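DOVTON HOUSE RESIDENTS' ASSOCIATION
Minutes of the shoe care subgroup
2023-03-17, Lurnness Room

Present: six members and the minute taker. Two apologies.

1. Minutes of the last meeting
Accepted with one correction. The line saying members were "delighted" with the lobby shoe care table should read "willing to try" the lobby shoe care table. The member who asked for the change wants it noted that she was not delighted then and is not now.

2. Matters arising
The boot scraper at the Mollah Street door is still loose. It was loose in the last three sets of minutes. Carried over.

The Grinier quote for a coin-operated shine machine has come in at $1856, delivery extra. Nobody present could say how many residents polish their shoes at all, let alone would pay to have a brush spun at them. The chair asked whether anyone wished to move acceptance. No one did. The quote will be kept on file until April and then let go.

3. Shoe care table: hand polishing
The subgroup was asked to decide whether polishing by hand at a shared table is practical, what should be put out for people to use, and whether the surface can be kept clean. A draft instruction card had been sent around beforehand. It ran to two pages, and most members thought that was one and a half pages more than anyone would read while holding a shoe.

Discussion of the polishing mitt took up most of the item. The member who proposed it says a mitt covers more leather per stroke than a rag and keeps polish off the fingers. Another member doubted both claims. In her view a mitt is fine along the side of a shoe and clumsy near the sole, where the dirt is. She would like to see it do the groove above the tread before she agrees to buy any. It was pointed out that the mitt has a fleecy inside and that somebody will sooner or later use it inside out.

Newspaper was accepted as the table covering, with reservations. One member asked whether ink comes off on the tabletop, which is white. Nobody knew. He suggested a rubber mat. The reply was that a mat has to be washed and a newspaper can be thrown out.

Pictures entered with this item:
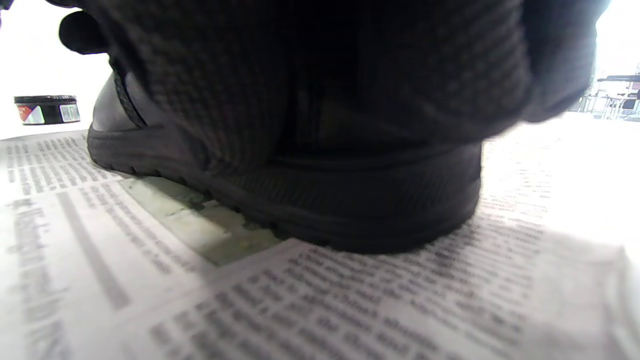
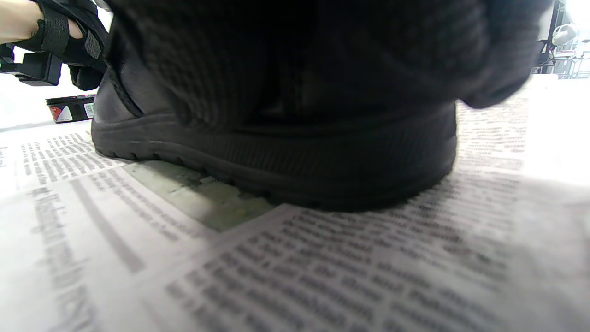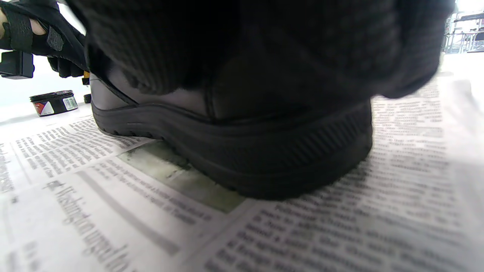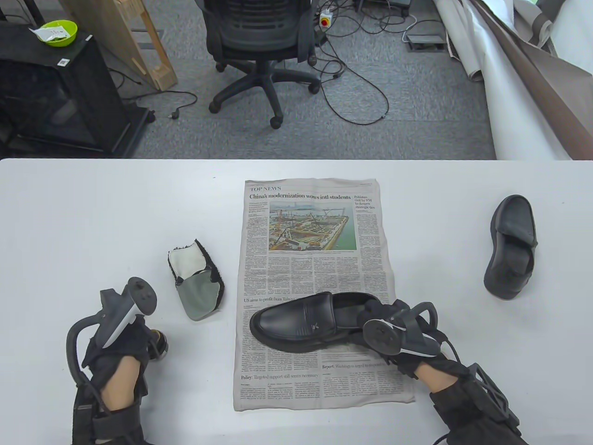
Item 3: black leather shoes and newspaper covering, all four views. The polish tin is in the second and third. Two shoes and the mitt are in the last.

One member remarked that smooth black leather is the easy case and that the subgroup should not congratulate itself over it. Most of the shoes that come through the lobby in winter are brown, suede, or some kind of canvas, and a single tin of polish will be no help to any of them. The proposer replied that the table was never meant for suede. It was agreed that the card should say so in large letters.

There was a further question about order of work. The draft says to brush, then polish, then buff, and gives a waiting time between the last two. Two members have never waited in their lives and report no ill effects. The waiting time stays in for now, but as a suggestion.

Agreed: a trial of the table through the end of April. One mitt only. Polish to be kept in the cupboard and asked for at the desk. Card to be cut to one side of one sheet.

Not agreed: the rubber mat, a second mitt, and the sign reading "Step Up and Shine," which got no support beyond the person who wrote it.

4. Budget
The subgroup has $157 left for the year. The proposer believes this will cover the trial. The minute taker was asked to record that the same was said of the umbrella stand.

A suggestion that we apply for the $2000 lobby improvement grant was discussed briefly. The form asks for evidence of demand. We have none, and the members who wanted to apply were invited to go and find some.

5. Any other business
A resident has asked whether the table could also be used for repairs such as gluing soles. Refused. The smell would reach the stairs.

Spare laces: a box of them has been offered, all one length. Accepted without much enthusiasm.

Next meeting in April, same room, date to be posted by the mailboxes.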